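분류: 데이터셋 > 작업장 자동화 > 작업대 정리

# Rikholm 작업대 정리 데이터 카드

Flasbridge 조립동에서 교대 전에 하는 작업대 정리를 시뮬레이션으로 옮긴 데이터입니다. 공구를 집어 제자리에 돌려놓는 동작만 다룹니다. 관리는 Lộc Châu가 맡고 있습니다.

## 구성

- 에피소드: 2988개
- 작업대 배치: 300종
- 대상 물체: 14종(스프링 클램프, 머그잔 포함)
- 그리퍼: 평행형, 손가락 2개
- 시점: 손목

배치마다 공구와 개인 물건을 섞어 놓았습니다. 현장 작업대에는 공구만 있지 않고, 정리 담당자는 치울 것과 그대로 둘 것을 매번 가려야 합니다. 라벨의 `keep` 값이 그 구분입니다. 머그잔과 인쇄물은 모두 `keep`입니다.
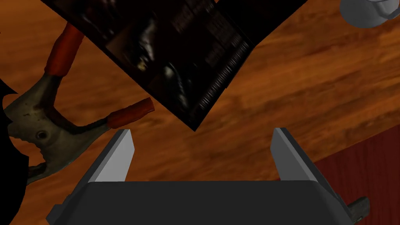 그림 1. 손목 시점 렌더링. 벌린 그리퍼와 왼쪽의 주황빛 손잡이 스프링 클램프.

## 현장에서 달라지는 일

지금은 조립원이 교대 전에 직접 작업대를 치웁니다. 로봇이 들어오면 공구 회수는 로봇이 하고, 조립원은 `keep` 목록을 확인하고 파손된 공구를 골라냅니다. 교대 인수인계는 그대로 사람이 합니다. Đàm 라인 조립원들은 7월 설명회에서 두 가지를 요구했습니다. 개인 물건에는 로봇이 손대지 않을 것, 정리 기록을 개인별 근무 평가에 쓰지 않을 것. 둘 다 사용 조건에 넣었습니다.

정리 담당 수당을 어떻게 할지는 아직 협의 중이며 이 문서에서 다루지 않습니다.

## 제한 사항

- 나뭇결과 금속 표면의 텍스처 해상도가 낮습니다. 실제 영상과 섞어 학습할 때는 따로 보정하십시오.
- 물체가 화면 밖으로 잘린 경우에도 라벨은 물체 전체를 기준으로 합니다.
- 사람이 작업대에 함께 있는 상황은 없습니다. 협동 작업의 안전 검증에는 쓸 수 없습니다.

## 사용 조건

연구와 사내 시험에 한해 쓸 수 있습니다. Climer 제어기용 변환 스크립트는 `tools/climer`에 있습니다. 라벨 오류는 에피소드 번호를 적어 이슈로 올려 주십시오.

공유 14 · 댓글 2

© Rikholm 프로젝트 | 문의: Lộc Châu | 맨 위로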